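Sokwood Community Help > Relationships > Dating across cultures

How do I reply when his relatives ask when I'm going home?

Posted 02/10/2019 by jellov_44

My boyfriend is Spanish and I'm from Osaka. We've been together three years and I have a permanent job here. At every family meal an aunt asks when I'm going back, as if I were on a visit. He says she means nothing by it. Do I answer or let it go?

3 replies

Anselmo Herrero
My family did this to my wife for years. What stopped it was me speaking up, so your boyfriend should be the one to answer. One sentence is enough – "She lives here, tía." He should say it at the table and then pass the bread. If you do it yourself they may decide you are touchy, which is unfair, but I've seen it happen.

palacios15
just dont go to the meals

Yoshinori Nagano
I agree with Anselmo, mostly. I would add that you can talk to the aunt alone. I did that with my mother-in-law in March, while we were folding the washing.
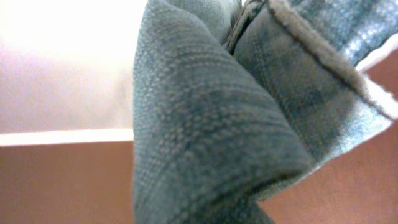 She had thought I was homesick and was trying to be kind. I told her I wasn't, and that the question made me feel like a guest. She hasn't asked since. It may not go that way with yours – some people do mean it – but then at least you'll know.

12 people found this helpful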